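Palacios Hall: Stage and Sound Checklist, Before Doors

For the string band night. Walk-through starts when the load-in is finished. Mark each line OK, FIX or N/A and write a comment if it is anything other than OK.

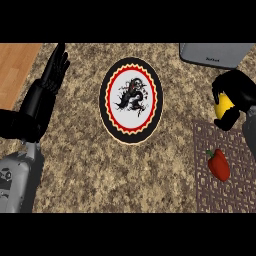
Checked by Refugio Cisneros
May 26, 2020

1. Stage deck level, no raised edges. OK.

2. Cables taped down across walkways. FIX. The run from the snake to the monitor desk was loose at stage left. Taped before sound check.

3. Microphone stands tight. FIX. 11 stands out, 3 with slipping clutches. Eliseo Meléndez swapped them. The bad ones are tagged and should not go back in the rack.

4. Power to stage. OK. Breakers labeled. The upright bass amp buzzes on circuit 14, so use the next one over.

5. Speaker stacks strapped. OK. Wenceslao Zepeda wants new ratchet straps by October. I agree, the webbing is fraying near the hooks.

6. Monitor levels. OK after the second try. The banjo player asked for less fiddle in her wedge. Keep the limiter on.
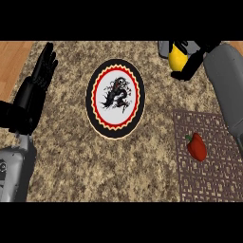 7. Exit doors open freely. OK on the street side. The alley door sticks at the bottom and needs a shoulder. Written up for Amarachi Edet.

8. Exit signs lit. OK.

9. Fire extinguishers. OK, tags current. The one by the merch table was behind a guitar case. Case moved.

10. Room capacity posted. OK. The sign says 207 and the door clicker is set to zero.

11. Lighting bar and safety cables. OK from the ladder. One gel is burned through, cosmetic only.

12. Dance floor clear. FIX. Two rows of chairs were set too far forward for the square dance set. Pulled back.

Open items: alley door, straps, three stand clutches.

Second check at intermission: items 2, 7 and 12 only. Mahmoud Bensaid has the sheet.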